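Apr 9, 2018

**Participants wanted – teaching a gripper to fold boxes (paid, 2 sessions each)**

Quick call as we're short of people for the next round. We're the Pranari group, working on how few human demonstrations a two-fingered gripper needs before it can fold a flat box it hasn't met before. Short answer so far: fewer than we thought, if the people showing it are different enough from each other. That's the bit we need you for.

In the first round 19 people gave us 1002 demonstrations between them. The policy trained on everyone's folds did better on new boxes than the one trained on our best folder alone, even with the same number of folds in each. Nice result, but 19 is thin and most of them were engineers. We want people who pack parcels, people who never do, left handers, anyone with slow careful hands. 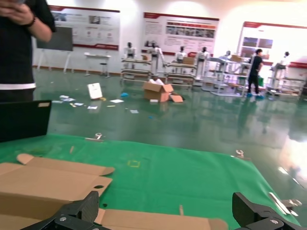 *View from the wrist, box laid out flat on the green cloth.*

**What you'd do**

- Guide the gripper by hand through the folds, start to finish, then again with the box turned round
- Tell us when a fold felt wrong. We keep the bad ones too, they are labelled and used
- Fill in a short form after each session (one page, mostly tick boxes)

Sessions last 3 hours with a proper break. Tea provided, biscuits if Ilari remembers. You come twice, with a gap between, so we can see weather your folding changes once you've had time to forget it.

The second session is slightly different. You watch the trained policy have a go, and take over when you think it's about to make a mess. When you step in matters as much to us as what you do next. Please don't be polite to it – if you'd grab it early, grab it early.
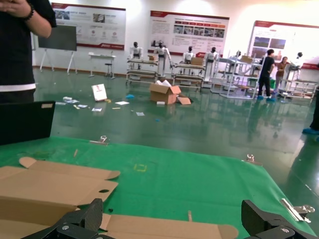 Flaps first, then tabs, is how most people go about it, but there's no right order and we won't tell you one. If you've got a trick with the tabs, use it. Method notes from round one are on the Disitier page for anyone who likes to read up, though we'd prefer you did that afterwards.

**Who can apply**

- 18 or over
- Able to stand for most of a session (tell us if not, we can lower the table)
- No robot experience needed. If you have some, say so, it goes on the form
- Not in round one, sorry

**Pay and practical**

Flat fee per session, paid after each one, plus bus or train fare with a reciept. Shoe covers go on at the door. Bracelets and watches are fine.

Consent form comes by email beforehand. We record the gripper's camera and joint positions, and you may be partly in shot. Say so on the form if you'd want your recordings left out of anything we publish.

**To apply**

Write to Majdi Semaan at Pranari with your name, which hand you write with and what times suit. Questions about the method or the data go to Ilari Kokkonen. Round two has to be finished by August so sooner is better.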